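Open Day at the Zistent Workshop: Frequently Asked Questions

Last updated 12 July 2025

We receive many letters about the open day, so we collected the answers on one page. If your question is missing, please write to the visitor desk and Ignacio Garrido will reply to you, usually within two days.

What will I see during the visit?

The visit has two parts. First you walk through the workshop and see the stations where our people teach handling tasks with hand-held grippers. After this comes the demonstration, where one of our operators picks up household and bathroom items and moves them from one container to another. We use ordinary goods from the shop: tubes, bottles, boxes, brushes.

Is it a robot that moves the things?

In the first half of the demonstration, no. A person holds the gripper in the hand and does the work, and a camera on the gripper records it. In the second half we show a robot arm that was trained on recordings of this kind. Please do not expect high speed from the arm. It is careful and it sometimes needs a second attempt.

How long does it take?

The tour with the demonstration takes 50 minutes. Many guests stay longer at the try-out table, and you are welcome to do so until we close the doors.

Can I try the gripper myself?

Yes. The try-out table is open to every guest from the age of 8. You will get a short explanation and then you can practice with a few items. A soft tube is more difficult than it looks, because when you press too much it changes its shape and turns between the fingers. Start with a box if you have never done it before.

My hand is small (or very large). Is this a problem?

We have two handle sizes at the table, called Ruchti and Ruchti Long. Please ask for the one you prefer. Left-handed guests can use both.

How many people are in one group?

We take 6 people per group. Families with more members can be divided in two groups which start one after the other, and they meet again at the try-out table.

Do I need to register?

Yes, for the tour. Registration is free of charge and is done by the form on the Plindalico page, under "Visits". For the try-out table only, you can come without registration, but in the busy hours you may need to wait in line.

I registered in April for the spring visit, which was moved. Is my place still valid?

Your place is valid. You should have received a new letter with your starting time. If you did not, please look first in the spam folder — we had some trouble with this — and then write to us.

Where is the entrance?

The workshop is in the Zumotgate building, on the ground floor. Use the entrance from the courtyard, not the one from the street, which opens only with a staff card. There is no step at the courtyard door, and the corridor is wide enough for a wheelchair or a stroller.

May I take photos?

You may take photos of the stations and of the demonstration. Please ask the operators before you photograph their faces. On the screens at the back there are sometimes recordings from customer projects, and these should not be photographed.

Is it loud?

No. The arm makes a quiet humming sound and the grippers make almost none. If you are sensitive to noise, the first group of the day is usually the calmest.

Can my company bring its own products to test?

On the open day we cannot promise it, as the time for each group is short. You can leave up to 2 samples at the desk with your name and a telephone number, and we will make an appointment for another day. Please do not leave glass or anything with an open lid.

Will there be something to eat?

We offer coffee, water and small cookies in the corridor. Food and drinks must stay outside of the workshop room. 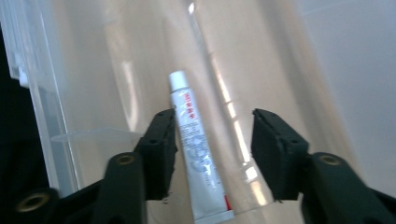

A white screw-cap tube between the fingers of a hand-held gripper.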